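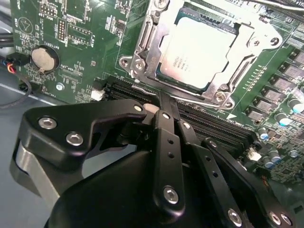

tam_bassey: Local council sent out its trust survey again. 83 percent of us trust our employer, 4 percent trust the council, and the council paid for the printing. I'd sooner confide in that processor, which at least stays screwed down where you left it.

etim_d: Who did they ask? I got no form.
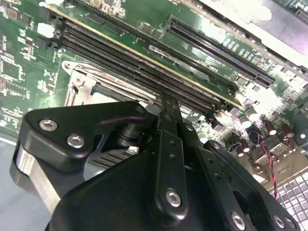

Memory slots, green board

modupe80: 392 people, it says on the back. And employers score high when the boss collects the forms — mine did.

tam_bassey: Mine didn't. Don't spread that. 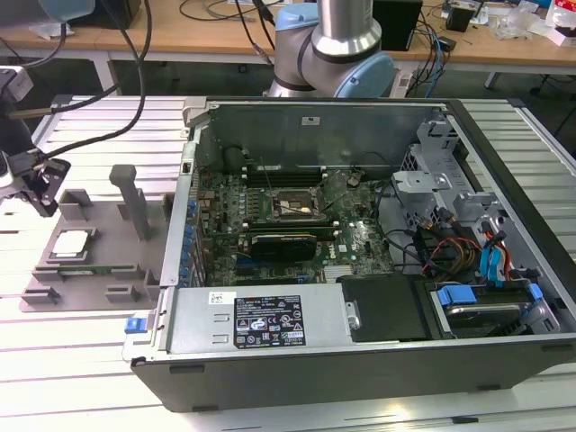

etim_d: Fine, but I still want the raw answers posted. Take the side panel off, like on that tower, and let us look in.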